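Betreff: Re: [rana-users] Rana 4 und das neue Modulsystem, lohnt sich der Umstieg?

Hallo zusammen,

ich wollte eigentlich nur kurz antworten, aber jetzt ist es doch länger geworden. Wir haben Cekano (unser Lagerprogramm, einige kennen es vom Treffen im April) komplett auf Rana 4 gezogen und ich bin immer noch ganz begeistert!

> Wir sitzen mit unserem Projekt noch auf der 3er-Reihe und fragen
> uns, ob sich der Umstieg schon lohnt. Vor allem das Modulsystem
> macht uns Sorgen, weil wir viele zyklische Importe haben. Gibt es
> hier jemanden, der das mit einer größeren Codebasis durchgezogen
> hat? Und wie sieht es mit den Übersetzungszeiten aus? In den
> Release Notes steht dazu fast nichts.

Ja, haben wir! Cekano besteht aus 23 Modulen, und davon hingen vier in einem einzigen großen Importkreis. Der Compiler der 4er-Reihe lehnt so etwas ab, aber die Fehlermeldung ist richtig gut geworden: Er gibt den ganzen Kreis aus, mit Datei und Zeile für jeden Import. Früher kam da nur "unresolved symbol" und man durfte raten. Wir haben die gemeinsamen Typen in ein eigenes Modul geschoben (heißt bei uns schlicht "basis") und danach lief der Build durch. Das war ein Nachmittag Arbeit, mehr nicht.

Etwas mehr Mühe hat der Rest gemacht. Beim ersten Lauf von "rana migrate" kamen über 4000 Warnungen, und ich habe erst mal einen Kaffee geholt. Fast alle betrafen die alte Schreibweise für optionale Werte, und die ersetzt das Werkzeug mit --fix selbst. Bitte vorher alles einchecken! Kommentare, die mitten in einem Ausdruck stehen, rutschen dabei gern eine Zeile nach unten. Ist nicht schlimm, macht den Diff aber unübersichtlich.
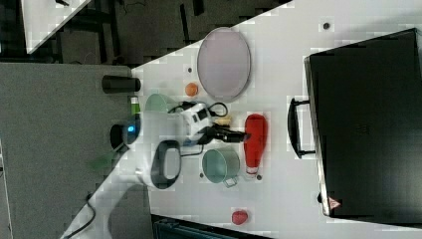
Schwarzer Koffer und rundes Tablett auf dem weißen Tisch

Zu den Übersetzungszeiten: Ein voller Build ist bei uns kaum schneller als vorher. Aber der inkrementelle! Wenn ich in einem Modul nur einen Funktionsrumpf ändere, werden die abhängigen Module gar nicht mehr angefasst, der Compiler vergleicht jetzt die Schnittstellen. Das fühlt sich im Alltag komplett anders an, ich starte die Tests inzwischen nach jeder kleinen Änderung.

Zwei Stolpersteine, damit ihr nicht auch daran hängen bleibt:

- Flillum (unser Testrahmen) braucht den Zweig "next". Die letzte veröffentlichte Version lässt sich zwar installieren, findet dann aber keine Tests und meldet trotzdem Erfolg. Hat uns einen halben Tag gekostet.

- Wer über den Gircombe-Spiegel installiert, sollte den Paketcache einmal leeren. Bei uns lagen dort noch alte Schnittstellendateien, und die Meldungen dazu führen in die Irre.

Offen ist bei uns noch die Anbindung an C. Die Callbacks laufen, aber bei Strukturen mit Bitfeldern bekomme ich falsche Werte zurück, jedenfalls auf ARM. Hat das hier schon jemand gesehen? Ich baue gerade ein kleines Beispiel und würde es sonst in den Tracker stellen.

Von mir also ein klares Ja zum Umstieg, am besten auf einem eigenen Zweig und Modul für Modul. Unser Skript zum Aufspüren der Importkreise schicke ich gern an die Liste, es ist nicht schön, tut aber.

Viele Grüße aus der Cekano-Ecke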